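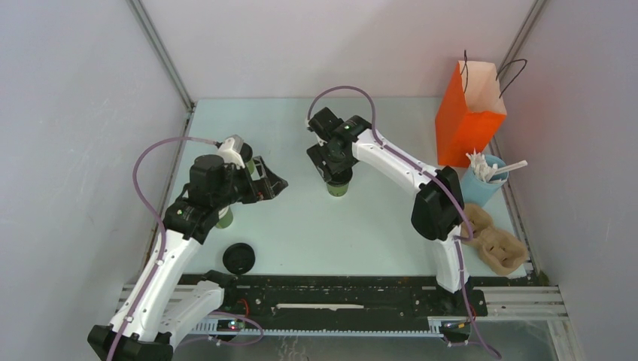

Figure 4. Packing table with left, back and right panels and both corner strips fitted. Bag at the right rear corner.

4. Fitting the panels and preparing the table for bag packing

Complete section 3 (leveling the tabletop) before you start. You need a small cross-head screwdriver, a soft cloth and the bag of fixings marked B. The panels can be fitted by one person. A second person is useful for the back panel.

The packing table is enclosed on three sides and open at the front. The side panels are not interchangeable. On the Andevmont finish, the gray-white panel goes on the left and the grayish-lavender panel on the right. The pinkish-white back panel is fitted last. Replacement panels from Plollerstead may differ slightly in shade from the originals.

4.1 Fitting the side panels

1. Wipe the tabletop and the metal edges on both sides. Remove any grit from the groove in the right edge with a dry brush.
2. Peel the film from the inner face of the left panel. Leave the film on the outer face.
3. Stand the left panel against the table edge with the smooth face inward and push it back until it meets the rear stop.
4. Insert the 12 mm screws from outside and turn them finger tight.
5. Repeat steps 2 to 4 with the right panel.

Note: Do not tighten any screws fully at this stage.

4.2 Fitting the back panel and corner strips

1. Lower the back panel between the two side panels. Keep it upright - if it leans forward it will mark the tabletop.
2. Offer up the left corner strip where the left and back panels meet. The strip runs the full height of the corner and ends at the tabletop.
3. Fasten the strip with the 22 mm screws, starting at the bottom.
4. Fit the right corner strip in the same way.
5. Check that the lower ends of both strips sit flat on the tabletop.
6. Tighten all screws in this order: corner strips, back panel, side panels.

CAUTION: The ends of the corner strips are sharp before the end covers are fitted. Wear gloves.

CAUTION: Do not use a powered screwdriver. The thread inserts pull out under high torque and cannot be refitted.

If a gap remains between a corner strip and a panel, loosen the side panel, press it inward by hand and tighten again. A gap that you can slide a sheet of paper into is acceptable. Larger gaps collect dust and small items and should be closed with Tsang sealing strip, left to set for 12 hours.

4.3 Positioning a bag

The usable area of the tabletop is 3,768 square centimeters. Any bag that stands without support can be packed on it.

1. Open the bag away from the table and shake it out.
2. Stand the bag toward a rear corner, in front of the corner strip. Either corner may be used. Keep the same corner for the whole batch.
3. Leave a hand's width between the bag and the panels if the sides of the bag will bulge when full.
4. Put the items to be packed in front of the bag or on the opposite side of the tabletop, heaviest nearest the bag.
5. Pack heavy and flat items first. Fill the corners of the bag before the middle.

Note: A tall bag hides part of the corner strip. Inspect the strip before placing the bag.

Note: Keep loose handles clear of the grooved edge.

Do not lean a full bag on the back panel. The panel stops items from sliding off the rear of the table and is not rated to carry a load.

4.4 Cleaning

Clean the tabletop at the end of each shift with a damp cloth and a mild detergent. Dry it with a second cloth. The mint surface is pale and shows ink from printed bags quickly - remove ink the same day with Histis surface cleaner or plain isopropyl alcohol on a cloth. Do not pour cleaner onto the table.

Wipe the panels from top to bottom. Scouring pads leave permanent marks on all three.

Check the corner strip screws once a month. If a screw turns freely without tightening, replace the insert (fixings bag C).

4.5 Changes in this revision

August: tightening order in 4.2 corrected. Earlier copies told the reader to tighten the side panels first, which left the left strip proud of the table. Advice on closing gaps added to 4.2. Text checked by Pin-yu Sin.

Continue with section 5, Label holder and waste bin.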